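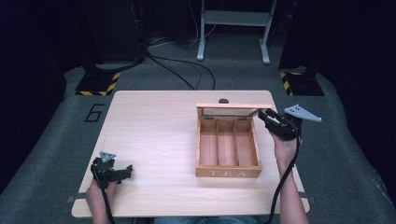 *Tea box task, right handheld going for the lid, table 6*

**brollness_bench** wrote:
Hi all, and thanks for letting me ramble! I have to send in next year's equipment request and I'm stuck on the handheld grippers. We run one pair per table right now, and hinged lids like the tea box are most of what we do. Pekmont quoted me $2044 a pair, cables included, mounting plates extra at $63 each (ouch). Would you buy a spare pair up front or wait until something breaks?

**vamlow_fan** wrote:
Buy the spare, friend, please! We waited, and a bad cable shut down a whole table for most of September. I'd squeeze something else first. Our tea boxes and jars come from the thrift store and do just fine.

**ji_tabletop** wrote:
I'll disagree a little, with love. A full spare pair is a lot of money to leave in a drawer. I'd get 2 extra cables and one extra plate and put the rest toward more props, because you'll get sick of that one box sooner than you think. Budget around $100 for those.

**vamlow_fan** wrote:
Cables, sure, but what if the jaws go? Pekmont took forever with ours.

**brollness_bench** wrote:
Oh, that's a good point about the wait. I'll ask them for lead times on the jaws alone before I fill in the form (it's due 2024-12-31, so I'd better get moving). Does anybody know if the Vamlow plates fit the Pekmont bolt holes?

**ji_tabletop** wrote:
Ours did, with longer bolts.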